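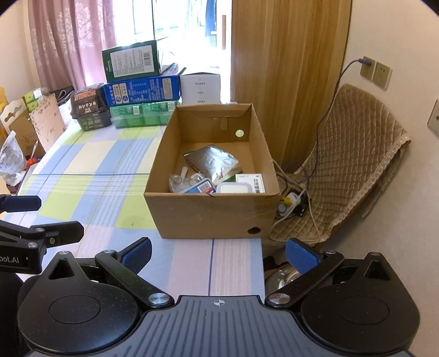 Stores room, morning. Second carton, part filled.

September, entry for the residence diary

The transfer of small stores from the upper room to the new cupboard on the ground floor was begun this morning, shortly after nine. Mr Urbańczyk had asked that the work be entered in the diary in full, as the last move was recorded in a single line and the whereabouts of several items remained in doubt for most of the spring.

The plaid cloth was spread before anything was set down. It is the one with the large blocks of blue, green and pink, and it has been used for sorting on each occasion since the residence opened. It should be returned to Mrs Marciniak, who has asked for it back by the end of the month.

The second carton is the long brown one with the round holes in its ends. It had been put aside for disposal, but the walls are sound and it was judged fit for one further use. The white carton with the Chinese lettering was placed at the front on the right, with the white container beside it and the clear plastic package to the left. The foil pouch went in behind, laid at a slant. The far end of the carton was left free for the time being, pending a decision on the remaining goods.

The green packs in clear wrapping were kept in their row behind the carton, with the long blue box on top. Mr Hamann proposed that they travel separately, and this was agreed. Their labels face upwards in the cupboard at present and it was thought better to keep one arrangement in both places.

A question arose over the order of the list. The form supplied by Gradance is set out by shelf, whereas the old register follows the date of purchase. Mr Villalba had prepared his sheets by shelf and was of the opinion that the register should be closed. Mr Urbańczyk preferred to keep both until the winter count. The matter was left with him. The register stands at entry 440, and new goods will be added to it in the usual way.

Work was suspended at eleven for the delivery from Daltel. The driver had been given the address of the annexe and had gone there first. Two parcels were signed for and taken to the office unopened. The invoice shows a carriage charge of 74, which had not been mentioned when the order was placed, and a letter will be sent.

In the afternoon the shelf in the new cupboard was wiped and lined. The lining paper fell short at the left-hand side and a further length must be bought. The door continues to catch at the bottom. This was reported in writing last month and no reply has been received.

Remaining for tomorrow: the third carton, the drawer of string and tape, and the key to the upper room, which is to be handed back to the office once the floor has been swept. Bartosz Zalewska has offered to carry the cartons down before breakfast, while the stairs are quiet. The first may go as it stands. The second is not to be closed until Mr Villalba has checked it against his sheet.

Lights out in the upper room at twenty to six. Windows fastened. Rain since four.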